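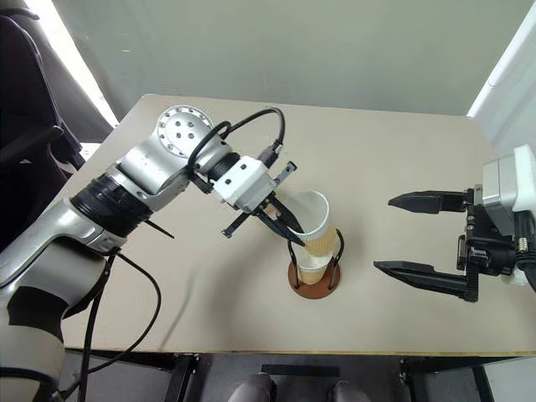
Styliani Andreadis wrote back within the hour that a gripper comparison run on paper cups tells you about paper cups, and that I should have used machined blocks like everyone else. She has a point about repeatability. A block has the same width every time you pick it up. A paper cup does not, and after enough grasps it does not have the same width it had that morning. I still think the block is the wrong test object for anyone buying a parallel gripper for general tabletop work, and I think the data sheets have trained us to prefer it.

Consider what a block measures. It measures whether the jaws close, whether they close square, and whether the rated force is present. The Penovora and the Bovlow units both pass, and both would pass with half their controller features turned off. On blocks I could not separate them in any way I would defend to a purchasing department.

Cups separate them quickly. The wall gives before the force reading settles, so a controller that waits for a stable reading has already crushed the rim. The taper means that a grasp a little too low slides up as the jaws close. Stacking is worse. The upper cup has to enter the lower one nearly coaxial, and any tilt left over from the grasp shows up as contact on one side of the rim. We logged 1,119 stacking attempts over 10 sessions in February, two arms, 8 jaw settings, and most of what I learned came from the failures at the rim.

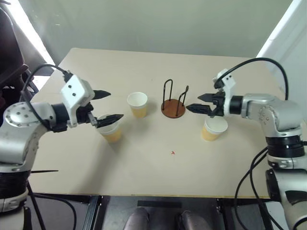 Jaw length deserves more attention than it gets. Long fingers reach into a holder without the wrist housing fouling the uprights, and for that reason people fit them by default. They also flex, and the flex is invisible to the encoder at the motor. The Bovlow reports a position it does not have at the tip. The Penovora does the same thing and publishes a correction table, which I found usable once I had rewritten it for our finger geometry.

Bożena Pawłowska, reading a draft, objected that I was blaming grippers for what the arm controller does. In part I am. The Alaoui controller smooths the last stretch of a downward move, and with smoothing off both grippers got worse by similar amounts. That argues for testing the pair together. A gripper figure quoted without an arm attached to it is of limited use to anyone with a table and a task.

I would keep blocks for acceptance testing and nothing beyond it.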